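The Long Sitting: Portrait Painting Returns to Mardale

The portrait school at Mardale has never advertised. Its rooms occupy the upper two floors of a former grain office, and for most of its history the only sign of its presence was a brass plate beside the street door. Applications for the coming year nevertheless reached 858, the highest figure the school has recorded, for a course that admits 28 students.

The course is built on a single practice. Each student works with one sitter for an entire term, in natural light, and produces one finished canvas. Photographs may be consulted for dress and jewelry but are kept out of the studio while the sitter is present. The school regards this rule as the foundation of its teaching and has declined several proposals to relax it.

Sitters are drawn from the town and are paid by the hour. Many return year after year, and a few have been painted often enough that their faces can be followed through the school's collection from middle age onward. The collection now holds 564 works, most of them in storage. A selection is hung each February in the long gallery at the Dumitz, where the rooms face north and the walls were repainted last year in a warm gray chosen to suit flesh tones.

This year's hanging departs from custom in one respect. Preparatory drawings are shown beside the finished paintings, in some cases with earlier versions of the same head. Visitors can follow a painter's changes of mind: a chin lowered, a hand moved from the lap to the arm of a chair, a background darkened until the window behind the sitter disappears.

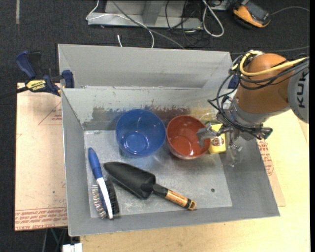
Samuel felt that the drawings were stronger than many of the canvases, and asked why a school so devoted to likeness would send its students' freshest work back to a drawer for another eleven months. It is a fair question, and one the school has begun to consider. A printed volume of the drawings is in preparation with the Sinier press, which has handled the school's catalogs in the past.

The matter of likeness remains the most debated part of the program. A commissioned portrait must satisfy the person who pays for it, and that person is often the sitter or a close relative. Students are therefore taught to discuss size, setting, dress and eventual placement before any drawing is made. They are also taught to write a plain letter of agreement, stating the number of sittings and the point at which changes will no longer be accepted. Graduates frequently name this as the most useful lesson of the course – ahead of anatomy, and well ahead of varnishing.

Fees for a first commission are modest. A head and shoulders in oil usually requires 4 months from the opening conversation to delivery, allowing for drying, and a young painter can rarely manage more than two such works at once. Many teach part time during their early years.

The exhibition at the Dumitz remains open through the end of the month, with evening hours on Friday. Admission is free, and the drawings are hung in the second room.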